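**Call for participants: the Drultby neighborhood sound walk, September round**

We're looking for people who like to listen! The Drultby sound walk started as a map of the noises our part of town makes in the early morning, and it has grown into something we never planned for — an archive of 2505 short recordings, all made by residents, all free to hear at the Mertens branch library. Trains, pigeons, the bakery shutters on Tritidby Street, somebody's uncle practicing the same four bars of trombone. We love every minute of it.

For the next round we have places for 44 walkers. You don't need any background in music or audio. You do need a phone that records sound, shoes you can stand around in, and two free mornings in September. Walks start at 6:15 and end by 8, and yes, we know how early that is (coffee is on us).

Each walker gets a short stretch of street and goes over it twice, slowly, stopping wherever something catches the ear. You record one minute at each stop and write a line or two on the paper log: where you stood, which way you faced, what you noticed. Afterward we all meet at the library to play things back and argue happily over what we're hearing.

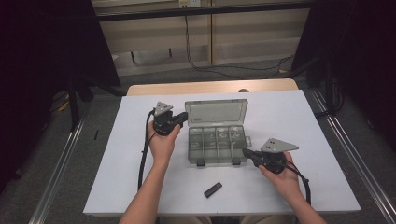 Angelica Agbayani wrote back after the spring round that the walk itself was lovely but the playback was what hooked her, and could we please make it longer, as her group only got through half its recordings. We can! Playback now runs a full two hours, and groups are smaller.

Who can join: anyone 16 or older living between the canal and Zuden Park. Two of the routes are step-free from start to finish, so tell us if you'd like one of those. Kids are welcome along with a walker, but they don't need their own place.

There's a thank-you of $29 for each person who finishes both walks and hands in a log.

To sign up, leave your name, your street and a phone number at the Mertens branch front desk before the end of August. Mention if you'd rather walk with a friend — we'll put you on neighboring stretches.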